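Mwanahawa Masanja has twelve years of family photos and no idea where most of them are. Some on a phone. Some on an older phone, dead in a drawer. A chunk on a disc her brother burned, label rubbed off. The wedding ones, she thinks, are "in the computer", meaning the big tower under the stairs that hasn't been switched on since January.

She's not unusual. Ask round any dinner table. We take more pictures than any people ever have and look after them worse than our grandparents did, who at least had the biscuit tin.

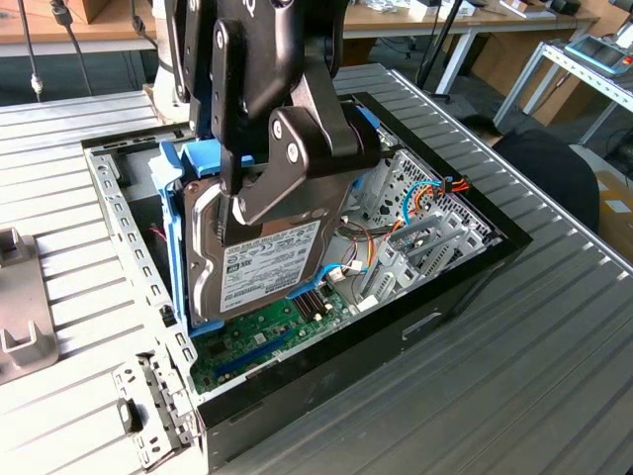
Dima Awad runs evening classes on family archives, and her first lesson is always the same: find out where things live. Make a list. Paper's fine. People will say the cloud and then can't tell her which one or who pays for it. For old desktops she tells them the pictures sit on the hard disk, a metal-topped slab with a printed white label, held in something like a blue plastic caddy in a bay inside the case. Knowing that helps. A tower can go to the tip one day, the drive doesn't have to go with it.

Then the sorting. Awad is brutal here. Eight near-identical shots of a birthday cake? Keep 2. Blurry dog, bin it, unless it's the only one of the dog.

Names next, and this is the bit poeple skip. Who's in it, where, what year. Masanja rang her aunt for three evenings running and got half a village identified, plus a row about a borrowed coat that's been going since before she was born.

Copies last. One at home, one at somebody else's home. Awad likes a cousin for this. Cousins forget they have it and so never tidy it away.

And print some. A small album, the cheap kind. Masanja's is on the kitchen shelf now, already got jam on it.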